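4. Fitting and Caring for the Shelf Board

Your Sasik shelf comes with one long board, two side brackets and a small bag of screws. Take your time with this part. The board is the piece you'll be looking at every day, and a few quiet minutes now will save you a good deal of grumbling later on.

1. Lay the board on a folded blanket with its good face down. The good face is the one with the long grain pattern.

2. Set the brackets against the pencil marks on the back, 94 cm apart, and start each screw by hand. Please don't reach for the power driver yet, however tempting it is.

3. Tighten the screws a little at a time, going back and forth between the two brackets, until they feel snug.

4. Ask someone to help you turn the board over and lift it onto the wall rail. It should hang 110 cm from the floor if you followed Section 3, but do move it up or down if your household is taller or shorter than ours.

Note: The pattern runs lengthwise, and no two boards match exactly. If you are hanging a pair, try them side by side both ways around before you settle on one — you may well find that one arrangement pleases you more.

Caution: Do not stand or lean on the board, even for a moment, and keep children from hanging on the front edge.

Everyday care

Wipe the board with a soft, barely damp cloth, following the grain from one end to the other, and then go over it again with a dry one. 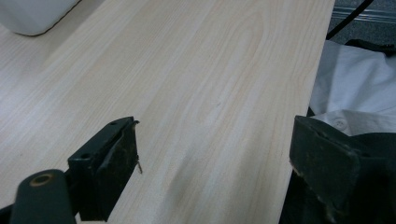 Crumbs and dust like to gather along the long edges, so give those a pass as well. Lift bowls and jars when you move them, please, as a gritty base can leave fine scratches on a pale finish. Felt pads help a great deal, and you'll find a sheet of them tucked in with the screws.

Check the bracket screws again after the first month of use.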